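Capping a pen, 294 tries later

Drerkik's new result on two-arm pen handling has been passed around a lot since September, mostly with the headline number attached: 29 failures in 294 attempts. I'd slow down before repeating it. Deepika Krishnan's group trained on wrist camera views alone, and their claim is that the policy works out where the nib is without an overhead camera.

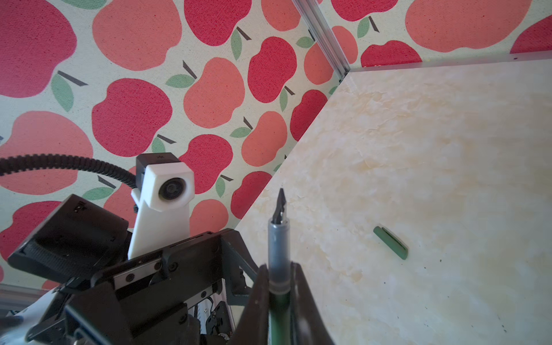
Maybe so. But every attempt in the write-up used the same table and the same patterned walls, and a policy can learn a wall as easily as it learns a nib. Sreekumar Panicker asked about this at the Q&A and was told a plain background is "planned."
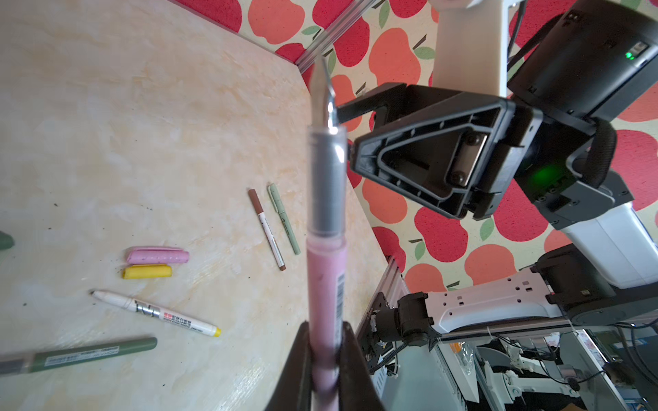
Methods Watch

The other soft spot is the scoring. A cap that was pushed on crooked counted as a success in 2 of the 4 test sets, and the paper doesn't give the split. Usha Shenoy has asked for the per-set logs. Until those are out, I'd treat the wrist-only claim as a decent idea with a thin test behind it.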